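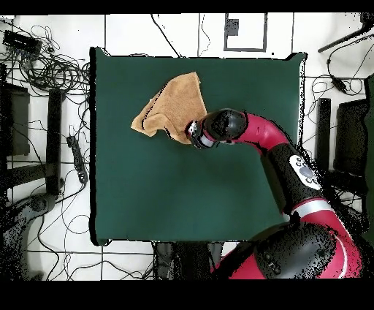
Search this site Search Go

Towels, tea and a very long corridor: the Wallell mill open day
Mon 30 October
By Sneha Mathur

I'd been meaning to go to the Wallell open day for years and always managed to be somewhere else, so when Pramila rang to say she had a spare ticket I had my coat on before she'd finished the sentence. We got the 56 bus from Condlow, which drops you at the bottom of the hill (wear proper shoes!), and then you just follow everyone else up to the gates.

The weaving shed is the thing to see. They start up 12 of the old looms for visitors and the noise goes right through your ribs – I loved it, Pramila lasted four minutes and went off to find the tea. Our guide had to shout most of the talk and I missed the bit about the dye works, but I did catch that the mill once kept 160 people busy on hotel towels alone, most of them sent down to Codport for the boarding houses.

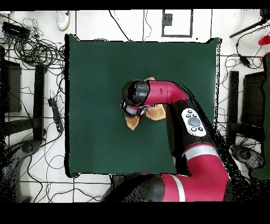

After lunch we did the finishing rooms, where they let you feel the cloth at each stage. Unwashed towelling is horrible stuff, stiff as a doormat, and I'd never have guessed it came out so soft at the other end. There's a long corridor of pattern books too, and I could have stayed there all afternoon if they hadn't wanted to lock up.

The shop was a scrum. I came home with two bath sheets and a bag of offcuts, and Pramila bought a blue tea towel she says is too nice to use. Tickets for the November opening are already on sale, but they only do 200, so ring early. The café takes cash only.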